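Ravton Shopping Bag Holder

The Ravton holder keeps used plastic shopping bags in one spot inside a cabinet door or on a pantry wall. Push bags in through the top and pull them out one at a time from the opening at the bottom. It takes up to 28 bags of the usual grocery size.

The body is powder-coated steel, 16 inches tall, and comes in white or gray. Two screws and two adhesive strips are in the box. Use the screws if the door is particleboard – the strips hold best on smooth, painted surfaces.

Thin bags with handles, like the ones printed "HAVE A NICE" something or other, go in without folding. Press the air out and gather the bag in one hand first. Paper bags do not fit.

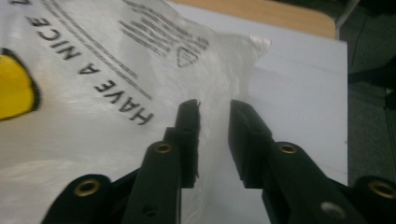 Care

Wipe with a damp cloth. Do not put it in the dishwasher.

Ordering

Item number 345. Orders placed before noon ship the same day. Returns are accepted for 26 days if the adhesive strips have not been used. For orders of a case or more, write to Daranee Phromma in the sales office.

Also from Ravton: Gurker drawer dividers, Dondance hook rail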